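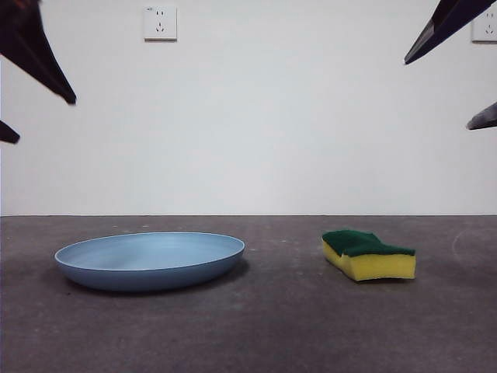 The Blue Plate and the Sponge: Small Gallery from Our Washing-Up Corner

Welcome to my page. My name is Catherine Lennox and I keep this gallery about simple kitchen things. In January I wrote about the cups, and several of you asked me to continue with the plates. So I continue. There is not much to see this time, one plate and one sponge, but I like both of them very much and I have wanted to write about them for a long time.

The plate came in a set of 6 from a small shop called Girkitz, near the old bus station in Pearce. I paid 20 for the whole set. The shop has moved since then and I do not know the new address, so please do not ask me for it. I chose blue, and my sister, who was with me, wanted the cream ones. She still mentions it when she comes to eat.

The first picture at the top of the page shows the plate and the sponge on the dark counter. The plate is light blue inside, and the outer side is a deeper blue, closer to slate. It has no pattern. I find that food looks good on a plain color, especially rice and anything with egg. The sides go down to a smaller base, so my fingers can get under the rim when I lift it.

The sponge is the common kind with two layers, green for scrubbing and yellow for the soft work. I prefer this one because it is narrow in the middle and easy to hold. For the plates I use only the yellow part. The green part is for the oven dish and for the bottom of the soup pot. I learned this rule too late for one pan, which has many fine lines in it now.

I change the sponge every 9 days. My husband thinks that is too often, and my mother thinks it is not enough.

The plate on the gray mat

On the mat the same blue becomes softer, and I think it is the nicest color in the kitchen. The plate is plastic, so it is light to carry and I do not worry when the children set the table. The rim is smooth and it catches a little of the light.

I must also say something about the mat. It shows every bit of lint! You will find a few pale spots on it in the picture. I bought it from Kistard because gray seemed to me a practical color, and for stains it is practical. For dust it is not. A damp cloth helps for one afternoon. The mat measures 90 centimeters on the long side, and I wish I had taken the longer one.
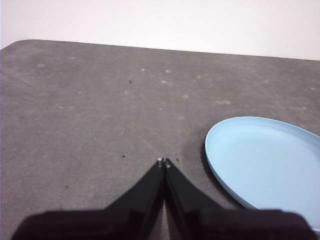

How I wash these plates

I rinse first with warm water, then a small drop of soap on the yellow side, and I go around from the middle to the rim. The outside also needs washing, and many people forget it. After a tomato sauce I do not leave the plate waiting until evening, the color can stay. If it has stayed already, a paste of baking soda and water, left for a short time, takes most of it away.

I dry with a cotton towel. Then the plates go to the low shelf, where everyone can reach them.

Next I would like to show the wooden spoons, when I have oiled them.

Comments

Tatu Okoth
We have the same problem with a gray mat. I use the sticky roller for clothes and it works better than the cloth. Try it on a dry mat.

tuko_kitchen
Does baking soda make the plastic dull after some time? Mine are dark blue and I am afraid to try.

Catherine Lennox
Thank you Tatu, I will buy one. For the other question, with mine I did not notice any change, but I rub very softly. Please try first on the underside.

mara.b
Your sister was right about the cream ones :)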